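Peg board demos by remote control – how do you keep them consistent?
Lorari Community Help > Teaching by demonstration
Posted Sep 20, 2026

trekurden_pat
Hi all! I'm teaching a two-armed robot a peg board task by remote control (headset and gloves, Skirura software on the recording side) and I have 281 demos so far. The policy I get out of them dithers over the small pegs like you wouldn't believe – it goes down, backs off, goes down again. Some views from the head camera:

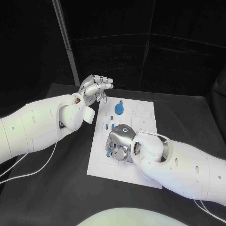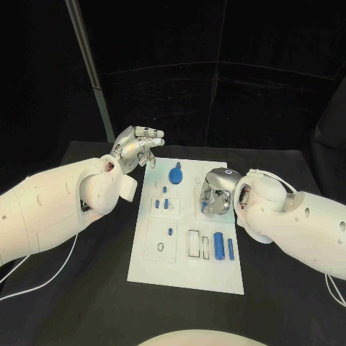
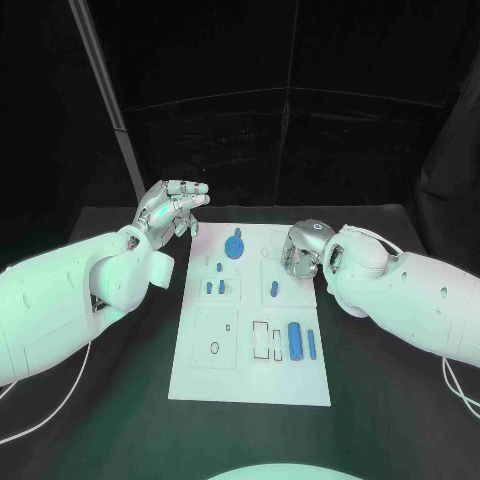
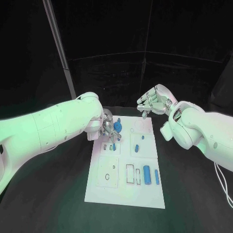 White board, blue parts, one hand at work and the other held up out of the way.

I don't always start with the same arm, and I don't always take the parts in the same order either. Is that what's hurting me, or do I just need more demos? I'd love to not redo all of this!

gearside46
I'd bet on the order before the number. If half your demos go for a peg first and half go for the round part, the policy sees nearly the same view with two different answers, and it wobbles between them. Pick one order, write it on a sticky note and stick to it for a fresh batch. I did 46 that way on a similar board and they beat my old pile of 618, which kind of hurt.

Two more things to try. Park the idle hand in the same spot every time (mine used to drift all over when I got tired). And watch your own pauses – if you stop above a peg to line up your fingers, the robot learns the stopping too. I trim anything longer than a second or so before training.

You don't have to throw out the old ones. Sort them by which arm goes first and train on the bigger group, then see if the dithering changes.

mholt_b
more demos. always more demos

holzer_fan11
Check your glove calibration too. My thumb was off for 11 sessions before I noticed, and every pinch came in a little crooked. Redo it after each break, it only takes a minute.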